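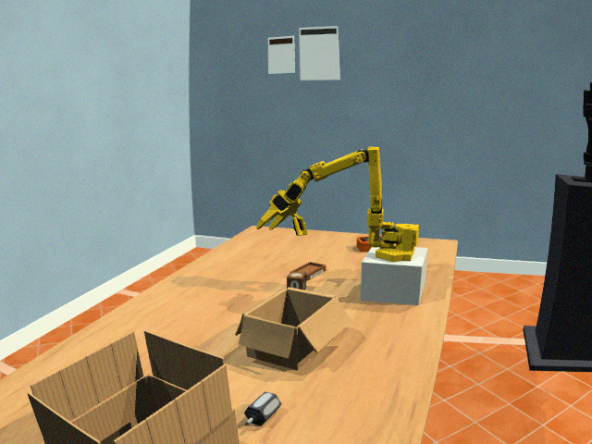
## Water bill shows a higher reading than my meter does. Do meters run backward?

Posted Jan 1, 2021 in Home > Utilities > Water

**leaky_in_trinwood**

Happy New Year to everyone who is also spending it on their knees in the front yard with a flashlight.

I rent half of a duplex in Trinwood. The water company is Drolosard. My bill came and it was large enough that I read it twice and then sat down to read it again. It says my present reading is 3,970. The previous one, from April, was 3,104. I don't own a pool. I don't own so much as a birdbath.

So I went out and pried the lid off the box by the sidewalk, moved a family of beetles, and read the meter myself. It says 3,763. I wiped the glass and it still said 3,763. I had my sister read it over the phone from a picture and she also got 3,763, and she disagrees with me on principle.

What I'd like to know:

- Can a water meter go backward? Because if so I'd like to know how, and how far.
- Could somebody have misread the dial by that much?
- Do I pay the bill and argue later, or argue first? The back of the bill says I have 14 days to dispute it, in gray type on slightly different gray paper.

The toilet doesn't run. I did the food coloring thing in the tank and the bowl stayed clear. The landlord's advice was "huh."

---

**grumpy_faucet**

Somebody read it wrong. Happens constantly. Threes, eights and nines are the worst of the lot, especially through scratched glass with the sun coming in sideways. Half the number is in shadow and the reader fills in the rest from imagination. I got billed for an 8 once that had been a 3 all its life, and it was in the hundreds place, so you can guess how that month went. 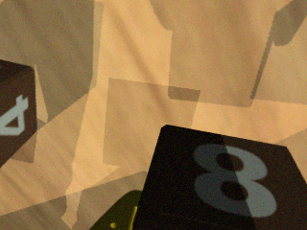 *An 8, part in shade and part in light.*

Call them and say "misread." Use that word. If you say "mistake" they get defensive and start asking whether you've been watering the lawn.

No, meters don't run backward.

---

**Dodotlow**

With respect to the answer above, the first digit is about the only one the two numbers have in common. A reader who turned 763 into 970 wasn't having trouble with shadows, he was reading something else. I'd look at these in order.

**1. Is it an estimate?** Look next to the present reading for a tiny letter. On a lot of bills it's an E for estimated and an A for actual. If there's an E, no human being came near your beetles. The billing system looked at what you used before, or what the last tenant used before you, and made up a number. Estimates that come in too high are annoying but they fix themselves at the next real reading, assuming there is one. You can usually get it fixed faster by sending in your own.

**2. Is it your meter?** You're in a duplex. There are two meters, possibly in the same box, and duplexes get them crossed all the time. Get the serial number off the lid or the collar of the meter and compare it to the one on the bill. If they don't match, go read the other one. If that one says something at or a bit past 3,970, you've found your problem, and so has your neighbor, who has been enjoying your bill and will now be enjoying their own.

I'd do this before you say anything to the neighbor. Crossed meters are a delicate subject in winter when you share a wall.

**3. Did somebody misread it?** Possible, just less likely with this many digits off. A 3 can pass for a 9 if the top is all you can see of it, and that's the kind of thing the office will happily believe. Write yours down the way it appears, every digit, including any zeros that are painted on and never move.
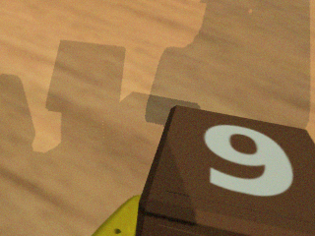

*9, in white on dark brown.*

**On going backward:** the answer above says never. It's rare, but some older mechanical ones can if they were installed the wrong way around or if water flows back through them. You'd have to work at it to lose that much, though. I would leave this theory out of your letter. It makes you sound like me.

**On paying:** don't just not pay. Ask them to put the disputed part on hold and offer to pay what you normally pay. Get the name of the hold or a ticket number. Do it in writing inside the 14 days, and send a photo of the meter with the serial number showing. Phone calls are good for your mood, or bad for it, but they don't count as a dispute in most places unless somebody bothers to type it in. Check the wording on your bill, as I'm going by my own water company, and mine uses blue on blue.

One more thing while you've got the lid off. Turn off every tap and watch the little triangle or star on the dial for a few minutes. If it moves, you have a leak too. Sorry.

---

**leaky_in_trinwood**

There is an E. It's the size of an ant. I had taken it for a smudge.

Serial number matches, so the neighbor and I can stay friends. The triangle is not moving. I've emailed Drolosard the photo and am waiting for them to discover that the office is closed.

---

**ivanov_street_plumbing_fan**

same thing happened to my mom with the gas. they said 8 and it was 3. she sent a picture and they fixed it. also put a rubber band on the lid so you know which box is yours

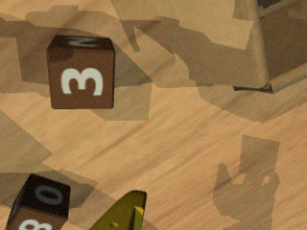 *The 3.*

---

**grumpy_faucet**

I stand by misread. A computer can misread too.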